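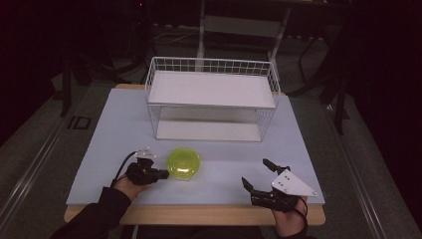
Jemico Manipulation Software Group

Skosbridge 5
Timeline, tracking and planning tools for two-handed gripper work

Skosbridge takes recordings made with a pair of hand-held grippers and turns them into motion plans a two-arm cell can run. You load the camera streams, the software puts them on one clock, and from there you can scrub through a task, mark the steps, fix the tracking where it slipped and export. We started it as an in-house viewer and it grew (a lot!).

The jobs we test on are small kitchen-type tasks around a wire rack: a bowl, a container with a lid, somewhere to put them down. They sound easy. Then you try to get software to understand a see-through plastic wall against a pale table, and you learn to respect the lunch box.

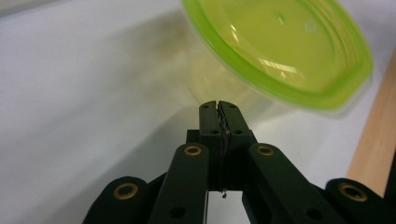 Maureen Tack
Lead developer, tracking and replay

Clear plastic is where I have spent most of my year, so I'll start there. The old tracker looked for one outline per object. With a green lid on a clear body it would happily lock on to the lid and forget the rest, and every plan it made treated the container as a floating disk. Version 5 keeps the lid and the body as two linked parts. If one of them drops out of view or blurs, the other holds the position until it comes back. You can also draw the link yourself in the editor – two clicks, and it carries through the whole recording.

Finger opening now has its own track under the video. It shows a plain line for each gripper, and you can snap a step marker to any point where the line bends. I use this more than anything else in the program.

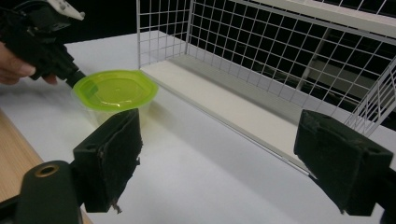

The other big change is the shared view. Each gripper camera gets its own pane, and picking a point on the table in one pane shows the same point in the others, along with the planned path of both tools. Wire mesh used to make a mess of the depth map, with holes and spikes everywhere you had a grid. The new mesh filter fits a flat panel through the wires and lets the planner treat it as a wall. You can switch it off per panel if you want an arm to reach through an opening.

Clearance between the two tools is set in millimeters. The default is 70, which suits our own cell, and you can tighten it for any single step without touching the rest of the plan.
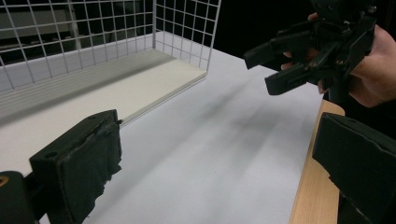
Planning runs from either end. Ask for a path forward from a grasp, or pick the resting place first and let Skosbridge work back to a grip that can get there. The second way is slower and I love it. It finds approaches to the shelf that I would never have drawn by hand.

What you get
Editor and player for Linux and Windows
Command line exporter
Stilumell camera calibration plug-in
Sample library, 364 recordings, 181 of them with steps already marked

Projects saved in version 4 open directly. Custom tracker scripts need one line changed, and the note on that is in the install folder under "scripts".

Page updated 2024-12-31. The next release is planned for April and will add undo for calibration edits.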